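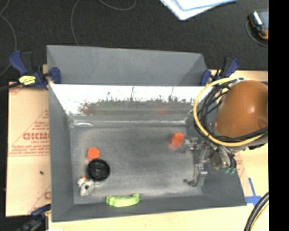 Figure 4.1 A gray bin with an orange hexagonal piece on its floor.

Chapter 4
Storing Small Parts

A shop that repairs or assembles anything has to keep small parts somewhere. Chapter 3 dealt with how parts arrive and how they are checked against the order. This chapter follows them from the receiving bench to the shelf, and from the shelf to the person who needs them.

Small parts cause more trouble than their price suggests. A washer that costs a few cents can hold up a job worth several hundred dollars if it cannot be found. Large items are easy to see and are seldom lost. Small ones get mixed, put back in the wrong place, or ordered a second time while the first lot sits on a shelf with no label.

By the end of the chapter you should be able to choose a container for a given part, set up a simple location code, carry out a shelf count, and set a reorder point. The worked problems at the end use the stock list in Appendix B.

4.1 A shop with a storage problem

Cilthorpe is a repair shop for farm pumps. When Kiprono Okoth took over the stockroom, it held 1,647 different parts on open shelves. Each mechanic had his own way of finding things, and new workers had to ask. Parts left over from a job were dropped into whichever bin was nearest.

Okoth began with a count. Of the 1,647 parts on the list, 996 were in the place where the records said they should be. The rest were somewhere else in the room, or were gone. Several had been listed twice under different names – a seal kit, for instance, appeared once under the name of the pump and once under the name of the supplier, Bakilana.

He did not buy a new computer system. He gave every shelf a letter and every position on it a number, and he wrote both on the container and on the stock card. A part now had one home and one name. Kibet Simiyu, who ran the service counter, kept the cards and was the only person allowed to change them.

The work took 54 working days, most of it spent sorting. The second count, finished on Mar 26, 2021, turned up far fewer missing parts, and the shop stopped placing double orders for seals. We will return to Cilthorpe in Section 4.5, where its stock cards are used to work out reorder points.

4.2 Choosing a container

The container should suit the part, the shelf, and the hand that reaches in. Four things matter most.

Size. A bin that is much too large wastes shelf space and invites people to drop other things into it. A bin that is too small overflows, and the extra stock ends up in a second place with no record.

Access. Parts used every day should be in open containers between waist and shoulder height. Parts used only a few times a year can go in closed boxes on the top shelf.

Shape. Sloping sides make it easier to scoop up small pieces. Straight sides hold more for the same shelf width and suit boxed parts, which can be stacked.

Weight. A full bin of steel bolts can be heavier than it looks. If one person cannot lift it safely, divide the stock between 2 bins and give each its own location number.

Color can help, but it should not be the only sign of what a container holds. Some workers cannot tell certain colors apart, and a replacement bin may not come in the same shade. Write the part name and location code on the front in large letters.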